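Okay, a few of you asked me to write up the two-arm tabletop kit from Grovska once I'd spent some real time with it, so get a coffee, this will run to several posts. Short version for the busy: I like it a lot, with a couple of grumbles.

Background first. Our little shop in Welletthorpe has the kit on a 30-day trial. I'm paying for it out of my own budget, and Grovska hasn't asked me to say anything nice (or anything at all, come to think of it).

Setup took me 4 hours on my own, and a good chunk of that was the cables. You get two arms, two bases, and more black cable than I have ever wanted in my life. Buy yourself some decent straps before you start. The ones in the box are fine but there are never enough!

The manual is written for people who already know the answer, so I called support and got Ebuka Oyelaran, who stayed on the line through the whole calibration and never once sighed at me. If you get this kit, ask for Ebuka.

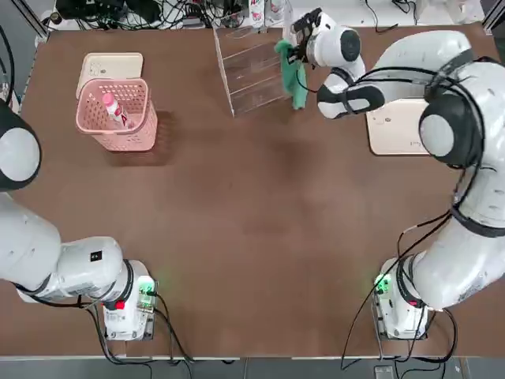 Cloth is what I care about most, as anybody who has followed me for a while will know. Boxes and bottles are easy to plan for, they keep their shape, but cloth folds over on itself and sags and goes wherever it feels like going. I've been giving the arms household things ever since the kit came, and cloth is still the one I'd pay for.

I do love the green lights on the bases. Such a small thing, but I can glance over from the other bench and see them glowing.

Grumbles now. The arms take up a lot of room when the elbows swing out, so measure your table and then add some. Teaching a new task means 3 separate screens, and I lose my place every single time. And clear plastic is hard on whatever cameras you pair with it, so expect to fiddle with your lamps.

Everaldo Bittencourt over in Daltstead has been running the Lanz kit for 8 months and swears it's quieter. He may be right! I've promised to drive over in February and hear it for myself, and I'll post about that too.

Would I keep it? I think so, yes. I've asked Grovska for a price on the longer support plan and I'm waiting to hear back. Ask me anything in the replies, I'm up late anyway.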